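Went to the open day at the Kendach training center this afternoon. Posting my notes here before I forget them.

The building is split in two. Real arms are in the back hall behind a fence, and the front room is all screens. I expected to skip the front room and ended up spending most of my time there.

Everything up front runs in simulation. They build a warehouse on the computer, put an arm in it, and let it practice picking things up. The software is called Kodska. Visitors could sit down at a station and try it.

First task of the day was blocks. Close the gripper on one standing block, lift it, set it down somewhere else on the table. I took 17 tries to get a clean one. The kid at the next station was a lot faster.

My main mistake was coming down too quickly and tipping the block over. Once I slowed the last part of the move it went fine.

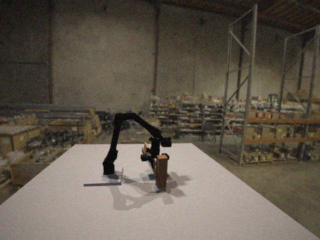 Why practice in simulation if the real arms are in the next room?
It costs less when something goes wrong. A bad move on screen means a reset, and a bad move in the back hall can mean a bent finger and a morning of repairs.

They also run the same task over and over with small changes – block position, lighting, friction. The batch they had going during the visit was 1056 runs. They said 950 of those ended with the block where it should be.

I asked about the other 106. Mostly slips during the lift, and a few where the arm stopped short. They save all of them and go through the slips first.

The back hall demo was at 3 p.m. Punard brought a packing cell and ran 100 boxes through it without a stop. Loud, but good to watch. The fence keeps you pretty far back, so get there early if you want to see anything.

Chareonsuk had a table with spare grippers you could pick up and handle. Heavier than I thought. The soft finger pads come off with one screw.

Entry was free, parking was not. Coffee ran out by 2.

They are doing another one in December. I'll go again, mainly to try the stacking task – the line for that station was too long today.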